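Chapter 2
Why We Take the Last One: Choice, Plenty and Other People

Most of us believe we eat when we're hungry and stop when we're full. It's a flattering theory, and anyone who has worked in an office in December has seen it fall over by 10 a.m.

This chapter is about small decisions, the kind you make with your coat still on. Economists call them low-stakes choices, which tells you how seldom economists have fought over a biscuit.
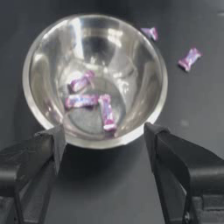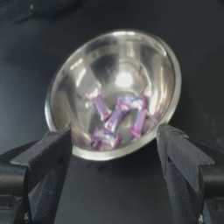 Figure 2.1 Sweets in a steel bowl, two views.

Sylvain Vidal spent a winter at the Otetti paper mill, writing down who took what from the lunchroom counter. His notebooks record 1029 separate visits. When a dish held 25 sweets or more, people helped themselves and kept talking. When it was nearly bare they slowed down, looked over a shoulder and quite often left with nothing, looking noble. Vidal named this manners under scarcity. The mill workers had their own name for it, and the publisher has asked us to leave it out.

Before reading on, write down the last thing you took from a shared plate and who was watching. Allow 30 seconds. We will need your answer in Section 2.1, where it may embarrass you.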